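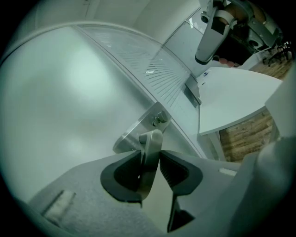
Lindholm 35 Series Lever Set for Frameless and Framed Glass Doors

Product code: Serko 1537
Category: Door hardware / Glass door / Lever sets
Availability: Stocked, Trutport warehouse. Special finishes from March.

The 35 Series is a through-fixed lever set for internal glass doors in offices, clinics and meeting rooms. It is supplied as a handed pair with patch plates, gaskets, spindle and fixings. The latch body is ordered separately.

Specification
Lever: solid stainless steel, horizontal bar on short stem
Finish: satin as standard, polished or black to order
Spindle: 8 mm square, split type on request
Spring: double-acting coil, one per side
Glass thickness: 8, 10 or 12 mm toughened
Backset: 35 mm
Handing: reversible before fixing only
Gaskets: fibre, grey, 4 per set
Warranty: 20 years mechanical, 4 years finish

Application
Suitable for single-action doors hung on pivots or side hinges. Not suitable for double-action doors, wet areas or external openings. Where the door forms part of an accessible path of travel, check lever height and clearance against the project specification before the glass is ordered. Toughened glass cannot be drilled or notched after processing.

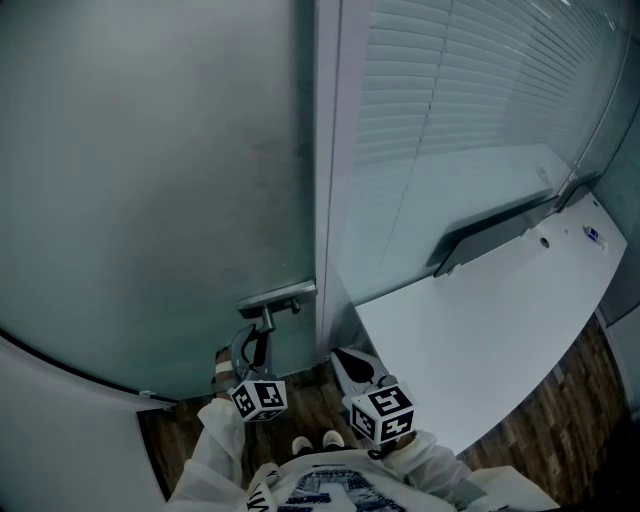 Steyn: We fitted the 35 to 10 mm satin glass and the lever sat a couple of degrees low on the outside after a month. Spring was fine. The grub screw had been nipped up with the lever under load. Backed it off, levelled the lever, retightened, no movement since.

The sequence in the installation sheet applies: lever at rest, grub screw to 4 Nm, then check return from full travel on both sides. Thread locker is included in the fixings bag and should be used on the inside lever as well as the outside.

Installation notes
1. Confirm glass cut-out against template 1537-T. Tolerance is plus or minus 1 mm.
2. Degrease the glass on both faces. Methylated spirits is adequate.
3. Seat the gaskets dry. Silicone under the gasket will let the plate creep.
4. Fit the latch body and check throw before the plates are closed up.
5. Tighten plate fixings alternately. Do not use an impact driver.
6. Set the strike to give 3 mm clearance between door edge and jamb - less than this and the latch will bind when the bottom seal is compressed. 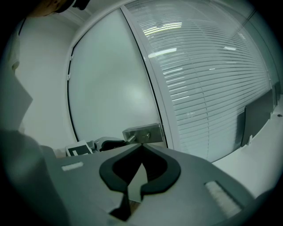
Care
Wipe with a soft cloth and neutral detergent. Satin finishes should be cleaned along the grain. Chlorinated cleaners will tea-stain the stainless and are excluded from the finish warranty. Re-check the grub screws at the first service visit and yearly after that.

Ordering
Quote product code, glass thickness, handing and finish. Cartons hold 20 sets. Broken cartons are accepted on satin only.

Spare parts
1537-G gasket kit
1537-S spring and circlip
1537-F fixings bag
1537-T cut-out template, full size

Page updated Wed 13 June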